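Workshop > Reviews > Desktop Computers > Refurbished

Search reviews Go Advanced search

Two months with a refurbished Dell tower from Clunik

I have been putting older computers back to work for longer than I care to admit, and friends are forever asking which used tower they should buy. For a good while my answer has been "whatever the office down the road is throwing out," but this spring I bought one properly, from Clunik, who sell ex-office machines with a short warranty. It cost me 100 dollars with shipping, and I added a second-hand processor from Bunau for another 60.

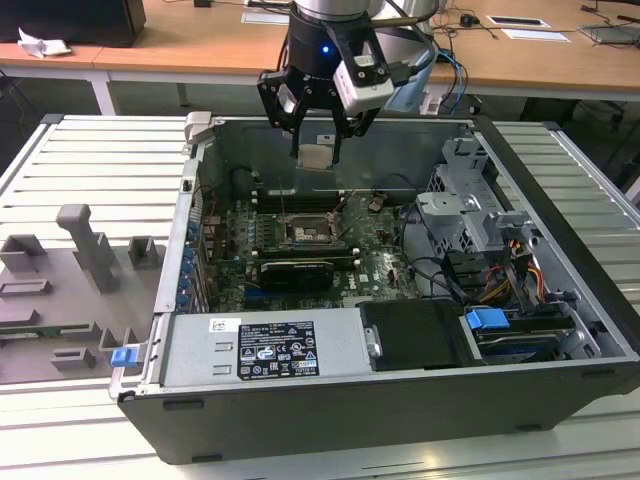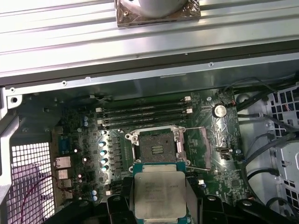
Processor out and the socket open, in both views.

Let me start with the case, as it's the part I like best and the part most reviews skip over. You lay it on its side, take the side panel off, and there is the whole machine spread out in front of you like a packed lunch. The drive cage is proper gray metal, there are blue plastic clips for the expansion slots (blue seems to mean "go ahead and touch this," a habit I wish every maker had picked up), and the power supply lies along one side where you can get at it. I did find the bundle of power wires by the drive cage a bit of a nuisance, and I'd tie it back before doing anything else.

The board is green, tidy and clearly from another era. The memory slots sit right next to the processor socket, so if you have big hands like mine you'll want to do the processor first and the memory after. There's also a round coin-cell battery near the memory slots, and on any machine this old I would simply replace it while you're in there. A new one costs next to nothing and saves you from setting the clock every morning!

Now, the processor swap. The socket is the kind with pins down in the socket and a metal frame over the top, and those pins are the one thing in the whole job that really frightens me. Lift the lever, swing the plate open, hold the chip by its sides, and lower it straight down with no sliding about. The markings on mine were so worn I couldn't make them out, so I had to trust the order slip from Bunau until the machine was up and running and could tell me itself. It was the right one, bless them.

With the new processor and fresh paste it idles at a comfortable temperature, and under a long video job the highest I've seen is 63 degrees, with the fan audible but not annoying. Starting up is quick enough that I no longer go and make coffee.

Complaints? The one that came with a cheerful "fully cleaned" sticker on the carton had a fair bit of dust in the front grille, and Clunik took their time answering my email about it. They did apologize nicely. I'd also have liked a printed diagram of the front panel wiring, which the old Morrison refurbs always had tucked inside.

Would I buy another? Yes, and I probably will before September, for my sister's sewing room.

Related reviews
Morrison refurbished mini desktop
Cirkumberg magnetic screw tray
Which thermal paste for an old office PC?
Bunau used processors: ordering and returns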